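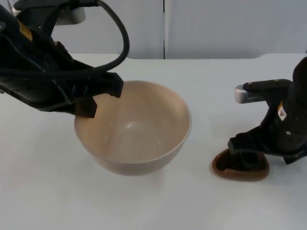 Chapter 3
Bowls, Scoops and the Portioning of Dry Goods

By the end of this chapter students should be able to choose a bowl and a scoop suited to a given dry ingredient, transfer a portion from one vessel to another without spilling it, check that portion on a scale, and record the result in the form used throughout this book.

3.1 Introduction

Much of the work of a kitchen or a coffee counter consists of moving small, dry things from one container to another. Beans, lentils, seeds, rice and peppercorns are all bought in bulk, kept in bulk and used in portions. The step between the store and the portion is a short one, and students often pass over it quickly in their first term. It is nevertheless the step at which most waste occurs. A bean that rolls off the table is swept up and discarded, and a portion that is too generous is seldom put back.

The equipment is simple. A bowl receives or holds the goods, and a scoop or small dish carries them. The table should be clear of other work, level, and pale enough for a dark bean or seed to show against it. Where a choice of tables exists, the one nearest the store is not always the best. Draughts, passing traffic and poor light all make careful portioning harder.

3.2 The bowl

A bowl for dry goods should have a smooth inner wall, so that the last few pieces slide to the bottom and can be seen and collected. It should be wide enough at the mouth to admit the scoop at a low angle. Depth is a matter of judgement. Shallow bowls are easier to reach into but lose their contents if knocked; deep bowls are safer but oblige the user to lift the scoop higher on the way out. A rounded floor is generally preferred to a flat one, on which small goods spread into the corners.

Ceramic bowls are heavy and stay where they are put. Plastic bowls are light, do not chip, and may need to be steadied by the rim when the scoop is pushed against the side. Either will serve for the exercises in this chapter. Glass should be kept for display.
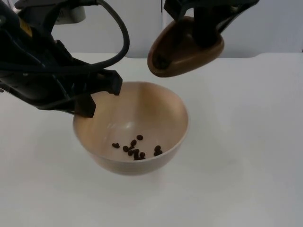 Kieran Bramwell takes a different view of the light bowl, and argues in his notes for the Tevbridge course that learners should begin with it. A heavy bowl, he writes, forgives a clumsy hand, and the learner who has only ever used one will push too hard for years. His students work with light bowls for the first month and move to ceramic in October.

The authors of this book have left the order to the teacher. Both practices are found in good kitchens, and the method set out in 3.4 is the same for each.

3.3 The scoop

Scoops are sold in many shapes. Those with a long handle are intended for bins and sacks. For work at the table a shallow dish with a rounded lip is often more convenient, as it can be laid flat on the surface between portions without tipping. The lip matters more than the size. A thick lip rides over small goods and leaves them behind, while a thin one passes beneath them.

A scoop should never be used as a measure unless it has been checked. Two scoops of the same pattern may differ, and the same scoop holds a different weight of lentils from one day's user to the next. In this chapter the portion is set at 20 grams, and every portion is weighed.

When the store is nearly empty and only a few beans remain on the floor of the bowl, the scoop becomes an awkward tool. 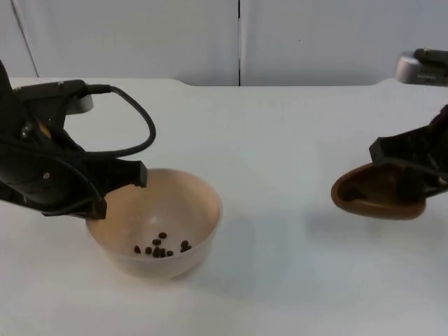

At this stage the bowl should be tilted gently towards the scoop, so that what remains gathers against the wall. Chasing single beans around the floor of a level bowl wastes time and tends to flick them over the rim. If the last pieces will not come, they should be poured.

3.4 Before the first exercise

Each pair of students will need two bowls, one scoop, a scale reading to the nearest gram, and 100 grams of a dry ingredient chosen by the teacher. The exercise takes more than 30 minutes when the weighing is done properly, and should not be started late in a lesson. Spilled goods are to be collected, weighed and entered in the final column of the record sheet.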